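Cana 2 Worktop Panel, Matt White

Product code: 1903
Manufacturer: Grelus
Supplied by: Cuesta Surfaces, Kolthorpe

The Cana 2 is a flat worktop panel for canteens, staff kitchens, classrooms and light-duty workrooms. It is supplied square-edged, ready for fixing to a steel or timber underframe. The underframe is sold separately.

The face is matt white on both sides, so a panel can be turned over when the first side is worn. Edges are sealed at the factory. Any edge cut on site must be sealed again before the panel is put into use.
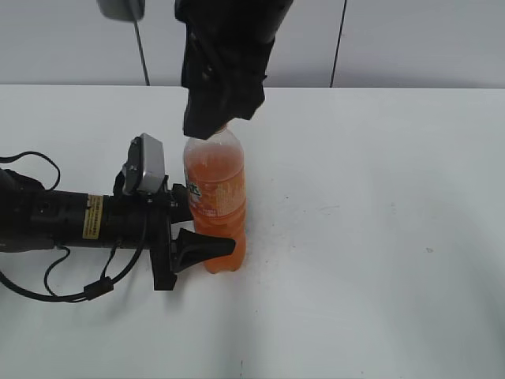
Fixing holes are not pre-drilled. Mark out from the underside, drill pilot holes and fit the screws supplied with the underframe. Do not use longer screws — they will break through the upper face. Leave a 2 mm gap between adjoining panels and fill it with the matching white sealant.

Cleaning
Wipe with a soft cloth and a weak solution of washing-up liquid, then rinse with clean water. Matt finishes hold dust and finger marks more readily than gloss ones, and a second wipe may be needed. Tea, coffee and fruit juice should be wiped up promptly. Do not use scouring powder, wire wool or wax polish. Bleach must not be left standing on the surface.

Heat
Pans and trays straight from the oven must be placed on a stand. The panel is rated for contact with items up to 100 °C. Marks caused by hotter items are not covered by the guarantee.

Storage
Store flat, indoors, on level bearers. Panels leaned against a wall may bow. Keep the protective film on until fitting is complete, then remove it in one piece from a corner.

Ordering
Orders received before noon are picked the same day. Cut-to-size panels take longer and cannot be returned. For trade accounts contact Olga Villalobos. For fitting advice and replacement sealant contact Gonzalo Quintana at the Kolthorpe trade counter. The counter closes for stocktaking in July.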